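Hands, Wrists and Two Trays: A Gripper Gallery

Posted 8 December 2018 by Shakuntala Saxena

I've been promising this page since August, and people at Otencombe have stopped asking me politely. So! This is my gallery from the great hand comparison, mostly done in simulation, with captions I wrote over several evenings and one very long train ride.

If you missed the earlier posts, the plan was simple enough. We wanted to know which hand to put on the two-armed setup before anybody signed an order form. Mellor makes a plain two-finger gripper that everyone in the lab already knows how to fix. Vandbridge makes a three-finger thing with a soft palm, and I have a real weakness for it. And then there's the Triso hand, with its curling fingers and a thumb, and that's the one I ended up spending most of my time on (my own fault, I volunteered).

The task was sorting. Pick up a small part, carry it over the mat, put it in the tray with the matching color. Sounds like a thing for toddlers, and I said so out loud in the planning meeting, and then I spent three weeks eating my words. We ran 3,070 attempts in the simulator across all the hands. I didn't watch every one of them but I watched a lot more than was good for me.

A few notes before the gallery proper, for those who like settings:

Same arms for every hand, same starting posture, same mat. I changed the friction on the fingertips once, early on, and threw away everything from before that. The controller was the joint-position one we always use, with a limit on how hard the fingers may squeeze. I also tried the newer force controller for a couple of days and went back, mainly because I couldn't get the thumb to stop twitching. Leon from upstairs thinks I had a gain set wrong and he may well be right.

The view I used for nearly all the stills is the head view, looking down over the robot's body at the mat. There's a wrist view too, but with a hand this size the wrist view is mostly knuckles. I'd love a second camera off to the side next time. Judging how far a finger is from the rim of a tray is hard from the head view, and more than once I was sure a hand was clear when the contact log said otherwise.

On to the Triso hand, which I think is the one most of you came for. 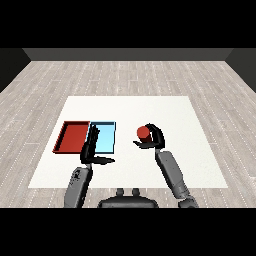
Gallery no. 3, page 20

Red cylinder in the right hand, up off the mat, with the red tray waiting over on the far left. I love this one. The fingers come up and over, the thumb sits underneath, and the part is just nestled in there - compare that with the Mellor, which pinches from two sides and hopes. Notice how much traveling there is still to do, though. The blue tray is between the cylinder and where it needs to go, and the left hand is right there in front of the blue tray with nothing in it.

That idle left hand turned into a whole subject of its own. In the first batch I let it park wherever it liked, and it liked to park near the trays, in the way. Of the failed attempts with the Triso, 386 were logged as one arm getting too close to the other, and I'd guess a good share of those come down to parking. If you're setting up something like this, decide where the spare hand goes before you do anything else. I wrote that on a sticky note and put it on my monitor.

Thumbs! I keep coming back to thumbs. A flat thumb is wonderful once you're holding the thing, and a nuisance while you're getting to it, as it needs its own bit of clear mat to slide into. With a short cylinder there isn't much height to work with either. The Vandbridge did better on the approach, I'll admit that, and it was quicker to let go cleanly at the end.

What I'd pick, if it were only up to me: Triso on the right, Mellor on the left, and a few more weeks to sort out the parking. Mixed hands make the software people groan (I've heard them through the wall) but the left side hardly needs fingers for this job. For a job with handing over from one side to the other I'd change my mind and go for matching hands.

Settings files and the contact logs are in the shared folder under "hands_final_2", and please don't use "hands_final", it has the old friction in it. If you've run the Vandbridge with a harder palm I really want to hear from you, leave a comment or come and find me, I'm at the desk with the broken lamp.

Next gallery will be the wrist cameras, once I've picked out some stills that aren't all knuckles.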